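Capítulo 9
Mostrar em vez de programar

Vou começar por uma confissão que costuma fazer rir a turma do primeiro semestre: passei quase um verão inteiro a tentar escrever, linha por linha, o programa que faria uma mão robótica pegar num cubo e pousá-lo em cima de outro. Tinha ângulos, tinha tabelas, tinha um caderno cheio de setas (ainda o guardo, cheio de nódoas de café). E cada vez que o cubo aparecia dois dedos mais para o lado, lá ia eu refazer as contas. Foi o Mawuli Antwi quem, numa tarde de junho, me tirou o teclado das mãos e me pôs a comandar o braço à distância. Faz tu a tarefa, disse ele, e deixa o computador a tomar notas. E pronto, é disso que trata este capítulo!

Chamamos demonstração a uma execução completa da tarefa, feita por uma pessoa e registada do princípio ao fim: as posições das juntas, as imagens das câmaras, os comandos enviados, tudo com a mesma marcação de tempo. Há duas maneiras clássicas de a obter. Na primeira, o ensino cinestésico, agarramos no próprio braço e levamo-lo pela mão, como quem ensina uma criança a segurar o lápis. Na segunda, a teleoperação, ficamos sentados noutro sítio e comandamos o robô com uma luva, um comando de jogo ou um braço gémeo mais pequeno, e ele repete o que fazemos.

A primeira é deliciosamente intuitiva, mas tem um defeito que só se percebe quando se vai ver as gravações: o nosso corpo aparece em tudo. Os meus cotovelos tapavam as câmaras constantemente. Além disso, guiar um braço com as duas mãos ainda se faz, mas guiar ao mesmo tempo um braço e os vários dedos na ponta dele é trabalho para um polvo. Por isso, quando a tarefa depende dos dedos, quase toda a gente que conheço acaba na teleoperação.

E depende dos dedos muito mais do que se imagina. Pegar num cubo parece a coisa mais simples do mundo até termos de decidir onde encosta cada ponta. Se as duas forças não se opõem bem, o cubo roda; se apertamos demais, salta; se apertamos de menos, escorrega. Nós resolvemos isto sem pensar, com a pele. Quem teleopera tem de o resolver quase só com os olhos, e nas primeiras sessões é normal segurar o objeto inclinado, com um dedo por cima e outro por baixo, e ficar ali uns segundos a ganhar coragem para o levantar.
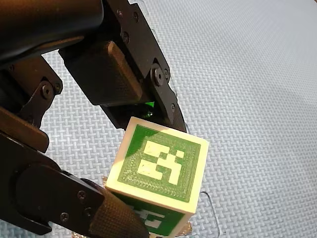
Mawuli Antwi leu um rascunho destas páginas e achou que eu estava a ser mole com os principiantes. Na opinião dele, uma pega torta não se deita fora: se o operador a corrige a meio, essa correção vale mais do que dez pegas perfeitas, porque ensina ao robô o caminho de volta. Só pediu que eu avisasse os leitores de que hesitar é outra coisa, e que uma demonstração cheia de pausas produz um robô cheio de pausas.

Tem razão, e discuti isto com ele mais vezes do que gostaria de admitir. O modelo que vamos treinar na secção 9.2 imita o que vê nos dados, incluindo as nossas manias. Se eu paro sempre antes de fechar os dedos, ele vai parar também, e por vezes fica parado para sempre: a posição não muda, a imagem não muda, e a ação mais provável continua a ser não fazer nada. Já as correções têm outro efeito. Um operador muito limpo passa sempre pelo meio da estrada, e o modelo nunca aprende como é a berma. Ao primeiro desvio pequenino encontra uma situação que não estava nos dados, erra um pouco mais, e o erro vai crescendo. Na literatura isto chama-se deriva de distribuição, nome pomposo para uma aflição bastante caseira.

Falemos agora do que se põe em cima da mesa. Os marcadores quadrados que se imprimem nas faces dos cubos (marcadores fiduciais, para usar o termo certo) permitem calcular a posição e a orientação do objeto a partir de uma só câmara, desde que ela esteja calibrada e veja o marcador inteiro. Dão um jeito enorme! Mas reparem na armadilha: no instante em que a mão agarra o cubo, os dedos tapam justamente aquilo de que precisávamos. Convém ter marcadores em várias faces, e convém também ter mais do que um ponto de vista.

Quanto à superfície, gosto de espuma. Amortece as quedas, que vão ser muitas, e perdoa a ponta de dedo que desce um milímetro a mais. O preço a pagar é que cede um bocadinho sob pressão, e a altura que medimos sem carga já não é bem a mesma quando o braço empurra.

Com dois braços, a história complica-se de uma maneira muito interessante. Nada obriga a que tragam a mesma ferramenta na ponta. Uma mão com dedos articulados, de um lado, adapta-se a formas variadas; uma garra de dedos grossos e angulosos, do outro, é mais previsível e muito mais fácil de comandar. A pergunta passa a ser quem faz o quê, e em que ordem, e é aqui que o operador tem de planear antes de se mexer.

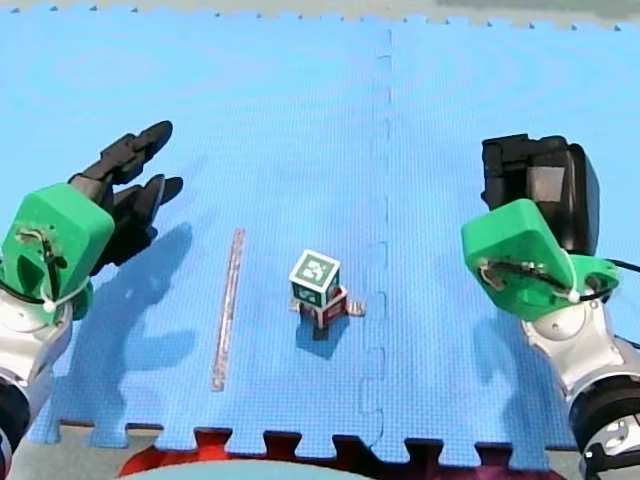

O meu conselho é escrever a tarefa numa frase antes de gravar seja o que for. Por exemplo: a mão esquerda segura o bloco de baixo, a direita retira o de cima e pousa-o ao lado. Se a frase não cabe numa linha, provavelmente são duas tarefas, e mais vale gravá-las em separado. Depois, definam o estado inicial e o estado final com o mesmo cuidado. Onde estão os braços quando a gravação começa? Quando é que a tarefa se considera acabada, quando o bloco toca na superfície ou quando os dedos o largam e se afastam? Parece picuinhice, mas duas pessoas com respostas diferentes estragam um conjunto de dados numa manhã.

No nosso projeto Sekusum, que vos vai acompanhar até ao fim do capítulo, gravámos 1509 demonstrações e descartámos mais de 22 logo na primeira revisão, quase todas por causa desse desacordo sobre o fim. Na secção 9.1 vamos tratar dos comandos e do atraso entre a mão do operador e a do robô; antes de lá chegar, peguem num cubo qualquer, fechem um olho, calcem umas luvas grossas e tentem pousá-lo em cima de outro. Tomem nota dos sítios onde hesitaram, que vamos precisar dessa lista no primeiro exercício.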